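August 10, 2018
Engineering Project B, final report (individual component)
Supervisor: Cyril Pilkington

## 1. What I was asked to do

My part of the group project was to compare two simulated camera feeds for the tiled room model and say which one we should give the grasping controller. The brief also asked whether simulation results could be used to choose between the Clistura two-finger gripper and the Unatex suction cup before either was bought. I'll say up front that I doubt the second part, and most of this report is about why.

Both views come from the same room, rendered at the resolution the controller receives.

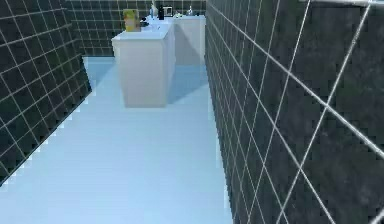
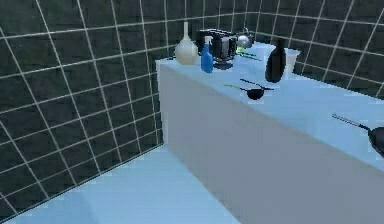 ## 2. Method

The controller was the Lightfoot package, version supplied by the department, with its settings left at default except for the grasp timeout, which I set to 15 seconds. I ran 1,436 grasp attempts with the two-finger model. The suction model got fewer attempts, 325, after the licence on the lab machine lapsed partway through the second week. I have not tried to scale the suction results up to match. Some group members wanted to, and their version is in the group report.

A grasp was scored a success if the object was clear of the counter at the timeout. This is a generous rule. An object hanging by one corner scores the same as one held properly, and I only noticed how often that was happening when I replayed the logs in November's format, which keeps the contact points. The newer log format throws them away. Anyone repeating this should turn the old format back on.

In all, 3,521 rendered views were saved. I did not look at every one of them. I sorted by the controller's own confidence score and read from both ends.

## 3. What the cameras were good for

The view along the room is poor for small things at a distance. The pale items on the rear cabinet blur into low white shapes, and I couldn't say with confidence what they were, so I can't blame the controller for not knowing either. The jagged edge where the left wall meets the floor is another problem. Lightfoot's edge finder likes a sharp change from dark to light, and a stair-stepped line gives it plenty of those in the wrong places.

The view across the long counter is better. Things like the blue spray bottle and the black pot have enough shape to work with, and the pot stands by itself with open counter on its sides. The trouble is at the far end, where the coffee machine, kettle and bottles are grouped together. A black machine against charcoal tile is a hard case for any method that leans on colour.

My recommendation is the counter view, with low confidence. It won on every measure I tried, but the two views don't show the same objects, so part of what I measured is simply that one set of objects is easier. I raised this at the mid-project review and was told there wasn't time to rebuild the room. Fair enough, but the result should be read with that in mind.

## 4. Two-finger or suction?

The group report says suction came out ahead. I don't think our data can show that.

The suction model assumes a perfect seal on any surface flatter than a set limit. It has no leak term and no account of texture. The Holtado cup we borrowed for one afternoon on the bench would not hold a rough cardboard carton at all, and in simulation the same size of carton lifts first go. The two-finger model has the opposite fault. Its friction value is fixed at one number for plastic, metal and everything else, and the number is low, so smooth bottles slide out when a real rubber pad would probably hang on to them.

So one gripper is flattered and the other is punished, by amounts we never measured. A difference between them tells you about the two models.

## 5. What I would do next

- Place one set of objects in both views and run the camera comparison again.
- Measure pad friction on the bench with three or four household materials and put those values in.
- Add a leak term for suction, even a crude one.
- Change the success rule so the object has to stay up for a few seconds while the arm moves.

None of this needs new equipment apart from a spring scale. Until the friction and leak values are in, I would not spend money on either gripper on the strength of these runs. Logs and the scoring script are in the group folder under my initials, including the failed suction runs, which are missing from the summary spreadsheet.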